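Project Report: Equipment Planning, Disassembly Cell
Flutton Lab, 8/26/25

The arm was already paid for, so our budget covered the gripper, the fixture and used PC towers. Varela quoted 44 days for a machined fixture plate. We chose a 3D-printed one with slots for memory and other parts.

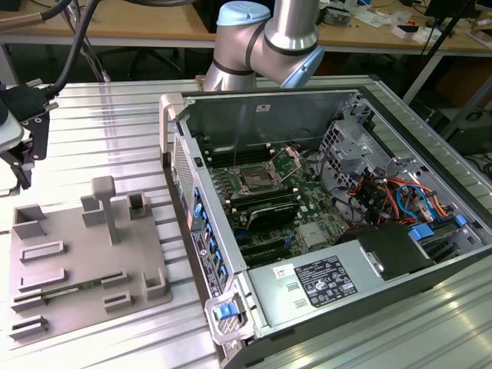 Towers from Tasto cost $34 each, or $40 with memory installed. We plan to buy the second kind.

Still open for January: a spare set of gripper fingers, $62, and a second fixture plate for a different case size.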